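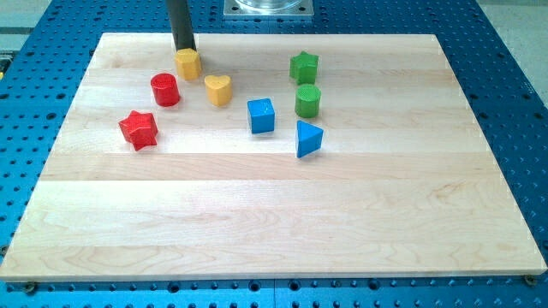 Maple, glue and a little wax

The workshop at Bistbridge makes wooden boards and painted shape blocks under the name Clolik. Its owner started with chopping boards and still glues up every top from long strips.

"Maple is pale, so the colors show up well on it," she says. "Red, yellow, green, blue. I tried walnut and the blue just disappeared."

She doesn't match the strips too closely. Some come out creamier, some a bit pinker, and she likes being able to see the seams. Each board stays in the clamps overnight, then gets sanded at 100 grit and again at 300. The top is never painted.

The blocks take longer. "An octagon is a lot of corners – every one has to be eased by hand or the paint chips there first." She gives them 3 coats and leaves a day between each.

Last year she sold roughly 600 blocks, mostly in small sets. Customers often ask for letters and numbers, and so far she has said no. "I only have the one saw. Maybe in February, when it's quiet."

Scratched boards can be sent back for sanding. She charges postage only.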